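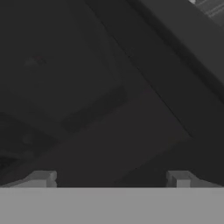 Clultard Open Day Episodes

This data card covers the simulated episodes recorded during the spring open day at the Clultard site, where visitors drove a simulated arm through the Jeltik control station. The set holds 371 episodes from 2 stations. Each episode has a wrist view, joint positions, gripper opening and the operator's commands. The wrist view is rendered with the gripper base along the bottom and the two fingers pointing up into the picture, so left and right in the labels always mean left and right in that view. Light levels vary a lot. Many frames are as dim as the one at the top, with pale fingers, nothing between them and a very dark gray surface beyond.

What visitors did

Each visitor got a short briefing, one practice run and then up to three recorded runs. Station 1 ran the drawer task and station 2 ran the block task. The stations opened at 10 a.m. and closed at 4 p.m. Station 2 was down for part of the morning while the Grorex controller was replaced – episodes from before the swap are marked old_ctrl.

Contents

episodes/ – one folder per run
labels.csv – task, station, outcome, notes
splits/ – train and test lists
tools/ – the viewer and a script to export clips

The longest episode has 1129 steps. Episodes under 50 steps were dropped.

Labels

Outcome is one of done, partial or stopped. Stopped means the visitor or the host ended the run. Labels were added afterward by staff from Barua and checked once. Please report any that look wrong.

Known problems

Gripper opening is missing in some old_ctrl episodes. Time stamps at station 1 run slightly ahead of the video, and the export script does not correct for this. Textures are plain, so the set is a poor choice for training on appearance alone.

Use

Free for research and teaching. No names, voices or pictures of visitors were recorded. If you use the set, cite it as Clultard Open Day Episodes and give the version number.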